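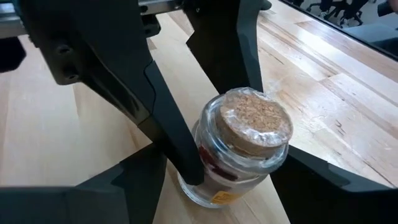
According to Benedicta Kwofie, a kitchen's spice shelf tells you more about the cook than the stove does, and it should be opened and sniffed before anything else in the room. Her book The Small Jar, which runs to 282 pages and hardly has a dull one, is still the liveliest introduction to the subject of this article.

Spice keeping

Spice keeping is the storing of dried seeds, barks, roots, berries and leaves so that they hold on to their smell and taste. It covers the containers themselves, the places they are kept, and the many household customs (some sensible, some wonderfully odd) that have grown up around them.

Why spices fade

Most of what people enjoy in a spice comes from its aromatic oils. These oils escape into the air over time, and they also change when they meet oxygen. Light, heat and damp all speed things along. Whole spices last much longer than ground ones: a peppercorn or a nutmeg is a remarkably good package all by itself, and grinding breaks that package open. This is why nutmeg grated straight over a dish can come as such a surprise to anyone who has only known the powder!

Color goes too. Paprika left in strong light turns from red to a dull brown, and dried parsley slowly loses its green. A faded spice is rarely harmful if it has stayed dry, but it has little left to give.

History

Before cheap glass, spices were kept in wooden boxes, horn, pottery and cloth bags. The town rolls of Zisside mention a locked pepper chest in 1377, with two keys held in separate houses, so neither owner could get at the pepper alone. Later households liked round boxes with wedge-shaped cups inside, often with a small grater tucked into the middle.

Glass changed the whole business. It takes on almost no smell, it washes clean, and the cook can see how much is left. Ground-glass stoppers and corks came first, and screw caps followed as factories learned to make matching threads. The Whitelaw collection in Brendora holds 550 spice containers, from plain salt-glazed pots to a delightful run of painted tins shaped like tiny houses. Visitors are allowed to smell a few of them on Tuesday afternoons, and the clove tin is still going strong.

Closures and containers

Cork is light, springy and pleasant to handle, but it lets a little air through and can soak up odors, so a cork that has spent years with cumin is best left with cumin. Screw caps

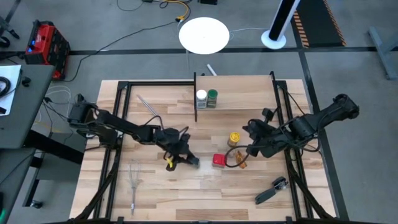
usually seal more tightly, especially with a liner, and they survive being opened with one hand while a pan sizzles. Plastic tubs and boxes are light and hard to break, though some plastics hold a smell long after washing. Flip lids and shaker tops are handy for seasoning at the table. Shaking straight over a steaming pot lets moisture in, and the powder soon sets into a lump.

Tins keep out light completely and are much loved for tea, saffron and paprika. Their one real weakness is rust.

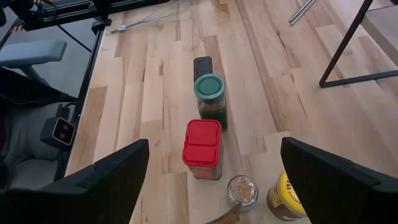

Rectangular spice container with a red plastic lid.

Arrangement

Cooks arrange their spices by alphabet, by cuisine, by how often they reach for them, or by no system at all. In Sisusov, the old custom was to keep sweet spices on the upper shelf and hot ones below, and many families there still do it. Drawers have the advantage of darkness, and labels on the lids make them quick to use. A rack over the stove is convenient and looks cheerful, but it is the warmest and steamiest spot in most kitchens.

See also: Mortar and pestle; Pepper mill; Spice blends; Drying herbs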